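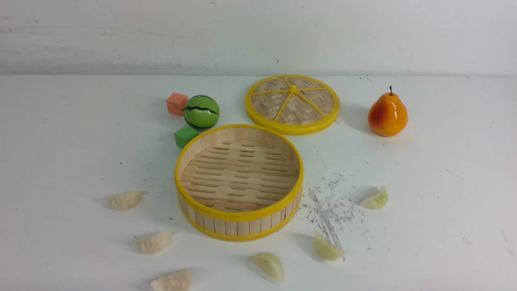 What is a steamer basket for?
It holds food above simmering water, so that the food is cooked by the steam and does not touch the water itself.

Print this page | E-mail this page

RUTINE SCHOOL OF HOME AND CHILDCARE STUDIES
Handout 2: The Play Kitchen – Steaming and Serving
Room 202

This handout supports the practical session on pretend cooking. Students should read it before attending and bring it with them.

1. The steamer

A bamboo steamer has two parts, the basket and the lid. The floor of the basket is slatted, and steam rises through the gaps. The lid is woven, which allows a little steam to escape and reduces the drops that fall back on the food. The play steamer in this unit has yellow plastic rims on both parts, and its lid is divided by yellow spokes. Children often take the lid for a wheel or a tray. Students should allow this use before naming the object.

2. The dumplings

The toy dumplings are pale, with a pleated edge. Suitable words for this part of the session are fold, pleat, pinch, fill and steam. A dumpling is a piece of dough closed around a filling, and the pleats seal it. Where children know dumplings from home under another name, that name should be written on the word card beside the English one.

3. Fruit and cubes

The watermelon ball and the pear are used for sorting into food that is steamed and food that is eaten raw. Pears may be placed in either group, and students should accept both answers. The orange-red cube and the green cube have no fixed meaning. They may stand for tofu, vegetables or a parcel – the choice belongs to the child.

4. Conduct of the session

Each group has 30 minutes. The basket is offered open, with the lid laid flat beside it. Students should speak little in the opening part and note the first object each child picks up. Adults do not place food in the basket on a child's behalf.

5. Written task

Describe one exchange between two children during serving. Submit the account to the Pasichnyk Building office by Tuesday, October 31, 2023.

Shares: 202 | Comments: 2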